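3. Looking after the carpet while you settle in

Right, you've got the keys and the fuse box makes sense (if it doesn't, go back to section 2, I'll wait). Before anything heavy comes up the stairs, spend half an hour on the floor. I've set up four of the Plemau rooms now and the carpet is the thing I fuss over most, so forgive me if this section goes on a bit.

It's a short, dense pile, glued down at the edges and loose in the middle. It hoovers up beautifully and it's very forgiving about muddy shoes, but it hates being dragged across, and it holds on to grit like you wouldn't believe!

What you'll need

A vacuum cleaner with a brush head
A roll of clear plastic wrap or floor film, 600 mm wide if you can get it
Low-tack tape (the paper sort, please, never parcel tape)
A soft brush, a bowl and a couple of white cloths
Felt pads or furniture cups for anything with narrow feet

3.1 First clean

1. Open a window. The room has usually been shut up for a while and it smells like it.
2. Pick up the big bits by hand. Staples especially, as they go straight through socks and they're murder on the brush head.
3. Vacuum slowly, door to window, then again across the room. I do the second pass at half the speed of the first and still get a surprising amount out.
4. Run the narrow nozzle along the skirting. Go gently in the corner by the radiator, where the glue has never been brilliant.
5. Leave it alone for 20 minutes before you walk on it with anything in your arms. Have a cup of tea.

Note: if you find a loose edge, press it flat with your hand and mark the spot with tape. Don't glue it yourself. Océane Arsenault keeps the right adhesive and she'll come and do it properly, usually the same week.

3.2 Covering up

You don't need to cover the whole floor. I did that the first time and used up a whole roll for nothing. A path from the door to wherever the big things are going, plus a patch to work on, is plenty.

1. Unroll the wrap with the outside of the roll facing down. It clings a bit better that way round.
2. Overlap the strips by a hand's width.
3. Tape the overlaps, then the ends. Keep the tape on the plastic wherever you can and off the pile.
4. Smooth out the worst of the creases with your foot. It'll never go completely flat, so don't drive yourself mad over it.

Caution: plastic on carpet is slippery, and much more so in socks. Shoes with a rubber sole, please, and two people for anything over 40 kg. 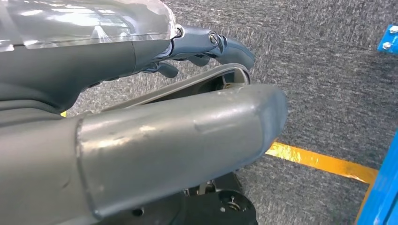 Once the path is down I like to leave it there for the whole of moving day and resist tidying as I go. Eduard Bartoš, who had the room before me, used to lift his after every trip and lay it again, and he did his back in. Leave it down, walk on it, and take it all up at the end in one go.

3.3 Bringing things in

1. Lift, don't drag. I know, I know. But the pull marks in this pile don't brush out.
2. Put the tallest pieces in first. The Meda cupboard is 245 cm high and has to be tipped up inside the room, so you want the middle of the floor free for that.
3. Stand each piece on its pads or cups before you let go of it, and check it doesn't rock. The floor dips a touch towards the window.
4. Keep a finger's width between the back of the furniture and the skirting.

Note: packing film that comes off your furniture can be used again as floor cover, as long as there are no staples in it. Give it a shake outside first.

3.4 Taking it all up

1. Peel the tape back low and slow, along the floor and not straight up.
2. Fold the strips inwards as you lift, so the grit stays in the fold.
3. Vacuum once more, both ways.
4. For dents, lay a damp white cloth over the spot, leave it a few minutes, then tease the pile up with the soft brush. Most will come back by the next morning. The stubborn ones I put a chair over.

Caution: no steam cleaners, and no coloured cloths when damp. There's a faint pink patch in the Bitar room that was me and a red tea towel, and it's still there.

Don't leave film on the carpet for more than a few days, particularly in November when the heating has just come on. If moving in is taking longer than you'd planned, lift the film overnight and let the pile breathe, then put it back in the morning. Spare pads are in the drawer under the sink, next to the radiator key.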